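翻訳ミステリ雑談スレッド > 『リアンサイドの客』(Zixuan Kang)感想 ※後半ネタバレあり

1: 栞なし
3月17日に読み終わりました。ブリアステッド警部シリーズの2作目で、原書は470ページ。長いですが、前半の検視審問のあたりからは一気でした。犯人は最後の2章まで分からず。前作を読んでいなくても筋は追えると思います。皆さんの感想を聞かせてください。

2: 夜更かし文庫
一気、というのには賛成できません。中盤の聞き込みが長すぎます。同じ晩の話を証人ごとに繰り返すので、三人目あたりで飛ばし読みしました。100ページ削っても事件は成立するはずです。

3: kamome_r
その繰り返しに手がかりが入っているので、飛ばすと解決編が唐突に見えます。門の鍵の話は、証人によって少しずつ言い方が違います。

4: 夜更かし文庫
>>3
鍵の件は気づきました。それでも長いです。

5: 栞なし
読んだのは主に台所です。買い出しの片づけと夕飯の支度の合間に少しずつ進めました。

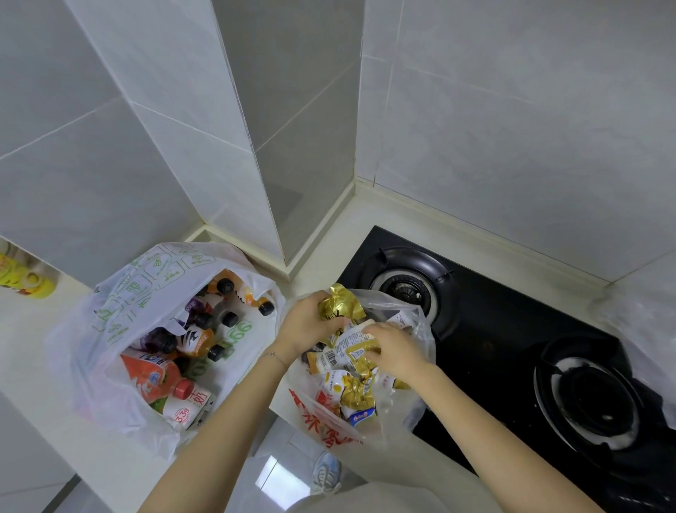 審問の章は登場人物が一度に増えるので、合間読みには向きませんでした。検視官と書記と医師が続けて出てきて、名字だけで呼ばれます。袋の中の金色の包みをしまって戻ると、もう誰の証言だったか分からなくなっていて、結局その章は夜に読み直しました。巻頭に人物表がほしいです。

6: 古書の坂
人物表は1作目にもありませんでした。私は紙に書き出しながら読みました。
スターギウ弁護士は前作の終わりに少し出てきた人です。前作を読んでいるかどうかで印象がかなり変わると思います。未読の人には最初から怪しく見えるのでは。

7: 栞なし
>>6
前作は1月に読みました。それでも怪しいと思っていました。

8: kamome_r
読書のお供は何ですか。私はほうじ茶です。

9: 栞なし
冷たいものばかりです。

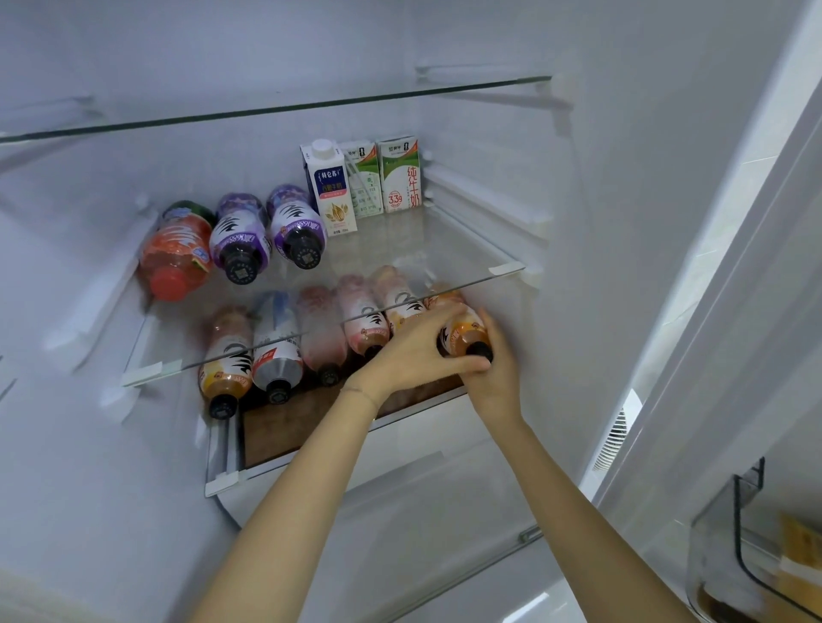 冷蔵庫の飲み物、整理中

10: 夜更かし文庫
以下、犯人に触れます。未読の方は注意。

エルティスが船着き場にいた理由が弱いです。妹に手紙を渡すだけなら郵便で足ります。作者がその場に居合わせさせたかっただけに見えました。

11: 古書の坂
手紙は郵便では渡せません。第9章で、妹宛の郵便は叔父が先に開けていると家政婦が話しています。

12: 夜更かし文庫
>>11
そこは読み落としていました。理由については取り下げます。ただ、あの時刻に行く必要はなかったという点は変わりません。

13: kamome_r
時刻は渡し船の都合でしょう。最終便の前でないと妹が帰れません。
私が引っかかったのは動機のほうです。遺産が500ポンドというのは、あの家の規模からすると少なすぎませんか。

14: 栞なし
動機は遺産そのものより、遺言が書き換えられたことへの恨みだと読みました。審問の場でスターギウが日付を二度言い直すところがあります。最初は緊張しているだけだと思って流しましたが、 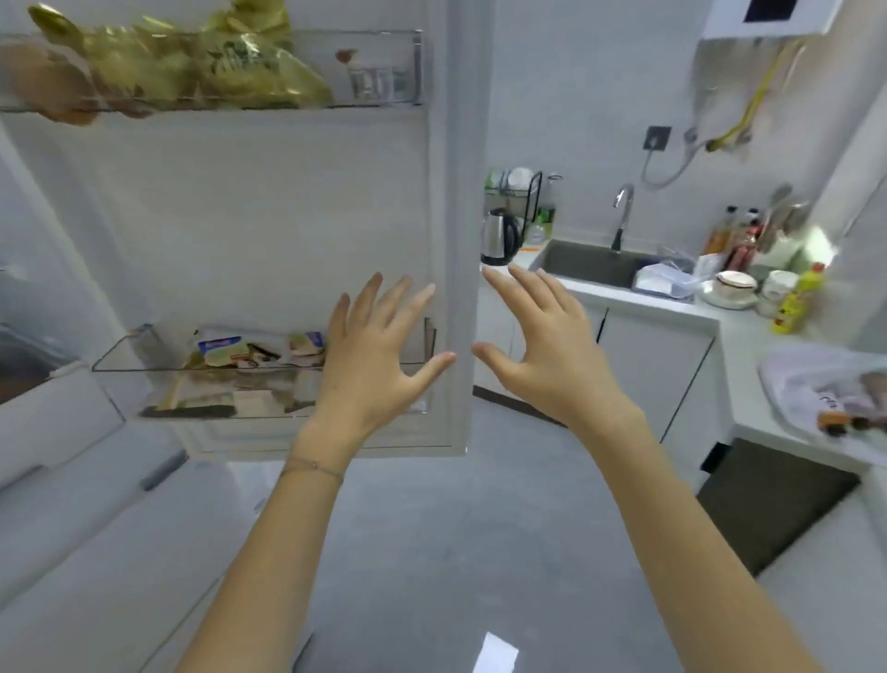 読み返すと、二度目の日付は古い遺言のほうの日付です。つまりあの時点で、彼は遺言が二通あることを知っていました。警部がそこで何も聞かずに席を立つのは、気づいたうえで泳がせたのだと思います。

15: 古書の坂
そこは警部も気づいていなかったと思います。気づいていたなら、次の晩に見張りをつけないのはおかしい。おかげで二人目が死んでいます。

16: kamome_r
私も15さんに近いです。解決編で警部が「最初から疑っていた」と言いますが、後づけに聞こえました。

17: 栞なし
見張りの件は考えていませんでした。審問の章をもう一度読みます。

18: 夜更かし文庫
いろいろ言いましたが3作目は読みます。訳者は同じ人でしょうか。

19: 古書の坂
同じだそうです。題名はまだ出ていません。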